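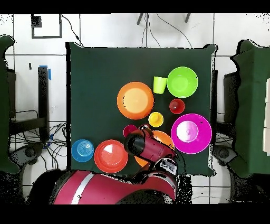 Akinyi Mugo asked me how many words you need before you can talk to people in a new language, and whether you have to learn the whole dictionary first. Phew, no! I'd still be on the letter B.

When I started learning Swahili I knew hello, thank you and banana. I got surprisingly far with banana. Then I made a list of 20 words I say all the time in English (I, you, want, go, where, more, please) and learned those. Suddenly I could make tiny sentences, like "I want more," and people answered me!

See, some words work much harder than others. You say "go" all day long, but when did you last say "walrus"? Learn the busy words and you'll hear them everywhere, in songs and cartoons and at the bus stop. By December I had 487 words in my notebook, and I could tell a short story about my cat. It was full of mistakes, and people still laughed in the right places.

My next goal is 1,000. I say each new word out loud, then I put it in a silly sentence, and the next morning I check if it's still in my head. Some have always escaped overnight! Those go back on the list, and I try them again at breakfast.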